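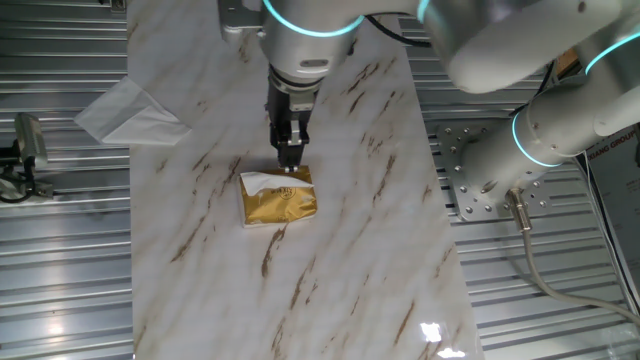 Mar 6, 2000

Slept badly and got up before the alarm, which at least meant I had the kitchen to myself. Read the Imedora booklet over breakfast for the third time and I still can't find the part where they say what is in it. "A balanced mineral complex." Balanced against what? My sister swears by the stuff and says her sleep has never been better, but she also started going to bed at ten and gave up coffee after lunch in the same week, and when I pointed this out on the phone she went quiet and then asked how my knee was.

The knee is the same. I have been taking Imedora for 24 days and sleeping exactly as I slept before, maybe a little worse. I'll finish the bottle. I paid for it.

I have been keeping the chart the booklet tells you to keep, with a score for each night, and it's a strange thing to do to yourself. You wake up and the first thing you do is grade it. Some mornings I feel fine until I sit down with the pencil, and then I remember lying there at three listening to the pipes, and I put down a 2. I suspect that if I'd been given the chart with no pills I would have got worse, and if I'd been given the pills with no chart I would have told everyone I was better. The booklet has a page of letters from happy customers. Every one of them is signed with initials and a state. I would like to read one letter from a person who took it and felt nothing in particular. There must be a stack of them somewhere.

Rain until eleven, then that thin sun that doesn't warm anything. Walked down to Sutcliffe for stamps and light bulbs. The hardware store has a new display of long-life bulbs at three times the price, guaranteed five years. I asked the boy how they knew, if the bulbs only came out last fall, and he said it was on the box. Bought the ordinary ones. They will probably die by May and I'll have to go back and face him.

There was a man outside the bank handing out sheets for the Skuvidard evening course. Double your reading speed in 5 sessions, first one free, the rest $113. I took a sheet to be polite and then read it at my usual speed on the bench by the post office. It says most people use only a fraction of their reading ability. It doesn't say who measured this, or how you'd know when a person was using all of it. I did something like this in my twenties, out of a library book, running a finger down the middle of the page. I got through a very thick novel in an afternoon and the only thing I could have told you about it afterward was that there was a train. I don't want to read faster. I have a shelf of things I'd like to read slower, if I'm being fair, and a few I'd like to read at all.

Still, I kept the sheet. It's in my coat pocket. I know what I'm like with a free first session.

Lunch was the end of the soup. Then an hour on the taxes, which means forty minutes looking for the envelope with the receipts and twenty minutes with my head in my hands. I had written "important" on the envelope, and nothing else, and there are several envelopes marked that way.

Emby was at the back door again at four, yelling. The vet said the new diet food would make her calmer and give her a glossier coat. She looks like the same cat to me - a bit thinner and a good deal angrier. I gave her a spoonful of tuna and didn't write it down on her chart either. Yes, the cat has a chart too. I don't know how I let that happen.

Called my sister back in the evening because I felt I'd been sharp with her. She was cheerful. She's now thinking of moving her bed so the head points north. I said that sounded like a lot of trouble with that wardrobe in the way, and she said the wardrobe was the problem in the first place. I let it go. She does sound well, that's the annoying part, and I can't say for certain which of her ideas is doing it.

Took tonight's pill with a glass of milk. Warm milk was my grandmother's cure, no booklet. Will leave the pencil in the kitchen drawer and see.

Last updated: this evening
0 comments - 2 shares
This site uses cookies. By continuing to read you agree to our use of cookies.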